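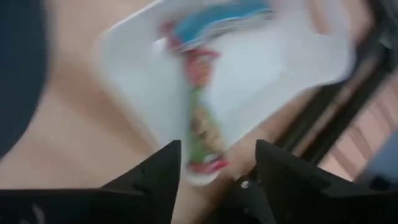
A snack packet in a white tray, on a tan surface.

Do we need a tray for that?

Thursday, July 27, 2023
By Antonina Stasiv

Every few months someone tells me that my life would run better with more trays in it. The latest round comes from Arholm, whose summer leaflet wants a tray for keys, a tray for post and a tray for what it calls "grab and go" snacks. One snack per tray, laid lengthways, ready for the door.

I have my doubts. A long, narrow packet is already in a wrapper. Put it in a white tray with a raised rim and you have a packet, a tray to wash and less table than you had before. My old biscuit tin does the same job for the whole household and has a lid.

Zlatko Dumitrescu disagrees with me, as he has on most things since the great drawer divider argument in December. He bought a set from Mundano and says his children now take the one snack put out for them and leave the cupboard alone. I asked how long this had been going on. Nine days. Let's see how they are getting on at the end of the school holidays.

He does have a point about colour. A packet with green, red and blue on it is hard to miss against plain white, and much easier to miss at the back of a shelf behind the pasta. If you are forever finding things in there long past their date, a tray might save you a bit of money. So would looking at the back of the shelf.

Before you buy anything, try the lid of a shoebox for a week. If it is full of receipts and dead batteries by Sunday – mine was – a nicer one will go the same way. If it still has only a snack in it, fair enough, I'll print your letter.

Zlatko has promised to report back in the next issue. I am keeping the tin.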